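Notes from downstairs at Vadside

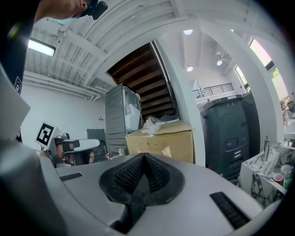

Looking toward the stairs, with the big printer and the end of the counter on the right.

So I finally did the thing I've been promising since December and started sorting out the ground floor! I love this room – the exposed pipes, the daylight coming in past the column, those dark wooden treads going up – but it does collect stuff. My plan is to begin at the foot of the stairs, with the gray metal shelving and the cardboard box in front of it, and work my way over to the counter. If you have a box down here, please put your name on it and move it up to the mezzanine by 6 (the Brevine and Ogunleye folks, I'm looking at you).

Cups next. Please take yours with you when you go up, or at least leave them well back from the edge. I've knocked over two this month and one of them was full.

Widad Nimri has offered to go through the shelf past the faucet with me, and we could use another pair of hands for an hour or so after lunch. I'll bring the good cookies from Flodcombe. Come find us by the printer at 2!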